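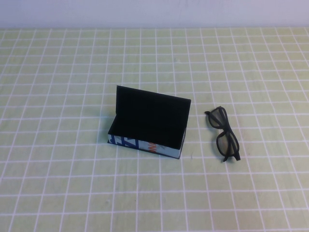

Hinged spectacle case with black lining, shown open beside a pair of black glasses.

Gitville, 25/06/2021

Losby has added a rigid hinged case to its range for independent opticians. The case has a full-length rear hinge and is supplied in cartons of 300. Minimum first order is 2 cartons.

"Opticians asked for a lid that stays up during fitting," said Bernadette Ní Mhurchú, product manager.

Orders ship from the Plimovby depot within 5 working days. Trade enquiries: Losby sales office, Gitville.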